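Static shocks in office with low-pile carpet, winter only

Posted in Home & Workspace > Indoor air and comfort

fieldnote_tess
6 March 2025

I rent a 600 square foot office on the second floor of an older building in Dornano. Carpet is low-pile and glued down, no pad as far as I can tell. From late fall on I get a noticeable shock from the door handle, the file cabinet and the metal edge of the window almost every time I stand up and walk over. In September there is no problem at all. Same chair, same shoes.

Already tried: dryer sheets rubbed on the chair fabric (helped for a day), a different pair of shoes (no change). Heat is forced air and I don't control the thermostat. Is this a humidity problem only, or should I be looking at the carpet or the chair? I would prefer not to buy an expensive mat if a humidifier will fix it.

3 replies

low_ohms

Humidity is the main factor, but it is not the only one. The charge builds when two different materials touch and separate: sole and carpet, clothing and seat. Dry air does not create the charge. Surfaces in dry air hold less moisture and conduct less, so the charge stays on you until you touch metal.

I would work in this order.

1. Measure first. Put a cheap hygrometer at seat height, away from the supply vent, and leave it overnight. Below 30 percent relative humidity, shocks are expected with most synthetic carpets. At 40 percent and above they mostly stop.

2. Separate the chair from the carpet. Sit for ten minutes, then stand up without moving your feet and touch the cabinet with a key. Discharge the same way, walk to the door and back without sitting, and touch it again. A spark only on the first test means the seat fabric or your clothing. A spark only on the second means the carpet and soles.
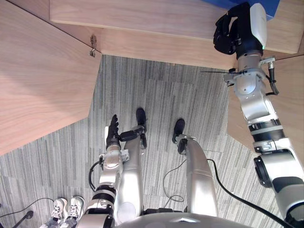

Striped carpet and light wood furniture.

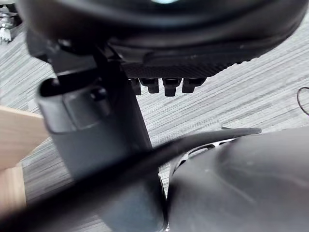
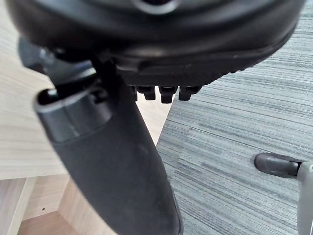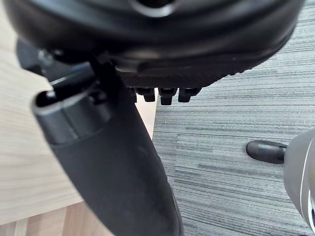

Black molded parts and the row of small tabs, in all of the last three.

3. If the seat is the source, hold a bare metal part of the chair while you rise, provided it has one. The charge then bleeds off during separation. Painted or plastic-coated parts will not work well. Cotton over the seat also reduces it.

4. If the carpet is the source, use a topical anti-static spray made for carpet. Test a hidden corner. Expect to reapply after vacuuming. Fabric softener in water is often suggested, but it leaves a residue that picks up dirt.

5. Size the humidifier for the whole room with the door closed. Watch the inside of the windows. If water collects on the glass in cold weather, turn it down.

bronen_user

get a mat. I have the Bronen one, three feet wide, no more shocks at the desk. still get them in the hall

gasket41

Agree with the list above, with one correction to the mat advice. An ordinary clear plastic chair mat can make this worse. The kind you want is sold as static dissipative and usually has a cord to ground. Without the cord connected it does much less.

On humidifiers, I ran an evaporative Arain unit for two winters in a similar space. It needed a refill every morning and a new wick partway through the season. Ultrasonic types are quieter, but with hard water they leave white dust on dark surfaces unless you use distilled.

Also check whether the landlord has a humidifier on the furnace. Ours had one with the water valve shut off.

fieldnote_tess

Hygrometer reads 24 percent. Spark on the walking test, none on the sitting test. Will try the spray and ask about the furnace.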